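Handix Bins and Grid, table records

README for version 4

Contents
placements.csv: 2090 rows, one per placement
parts.csv: 36 rows, one per part type
checked.csv: 200 rows from placements.csv, entered a second time by another person
notes.txt: free text, in the order it was written

What it covers
These are records of small parts and blue plastic bins being set out on a papered table and put away again. Each row gives the bin or part, the square it went to, the way it was facing and whether it was moved again before the table was cleared. The records were put together in April by Botond Illés and Suryani Rahman for the Tiluneo storage project.

The table
The table is covered in brown kraft paper and marked off in squares with blue tape. Squares are lettered across and numbered going back, starting from the near left corner. The paper creases with use and was left creased unless the tape had lifted. Colour names in the files are everyday ones (blue, grey, orange, white) and weren't matched to a chart.

Columns in placements.csv
row_id: running number, never reused
item: a bin code or a part code from parts.csv
square: letter and number, for example B3
facing: near, far, left, right or up
touching_line: yes if any edge of the item sits over tape
moved: yes or no
remark: usually blank

If an item covers two squares, the square column holds the one with more of the item in it. Where that was too close to call, both are given with a slash, and anything that reads the column will have to allow for it. A part inside a bin takes the bin's square and has "in bin" in the remark column.

Columns in parts.csv
item: part code
plain_name: what the two of us called it
main_colour: one word
second_colour: one word or blank
drawer: where it lives in the Nishimura cabinet

The plain names are not catalogue names. "Orange cover" means any part with an orange plate on its face, whatever is behind it. Suryani wrote most of them and Botond changed a few to match the drawer labels. Drawer numbers come from before the cabinet was reorganised, so drawers on the bottom row may be out of date.

Table and materials: the taped paper with blue bins first, then blue plastic with a white and orange component at closer range.
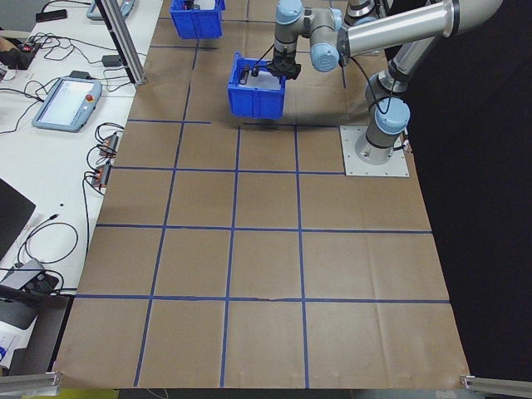
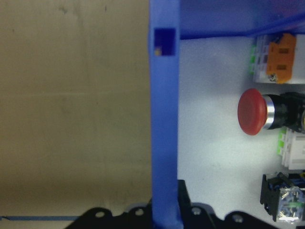 Known problems
Tape colour and bin colour are both entered as "blue" in the remarks. Searching remarks for blue will bring up both. Use the item column to find bins.

"Facing" is unreliable for bins with all four sides alike. We kept the entries but wouldn't draw anything from them.

Early rows have touching_line left blank where later rows have "no". Treat a blank as unknown. The older spelling "gray" was changed to "grey" throughout, except in notes.txt, which hasn't been edited.

Where checked.csv and placements.csv disagree, placements.csv has been left as first entered. Match the two on row_id.

Use and credit
Free to use and change, with credit to the Tiluneo storage project. An earlier copy went around under the name Hadance; it has the same columns but no drawer field, and its row numbers don't match these. Please send corrections with the row_id and the value you think it should have.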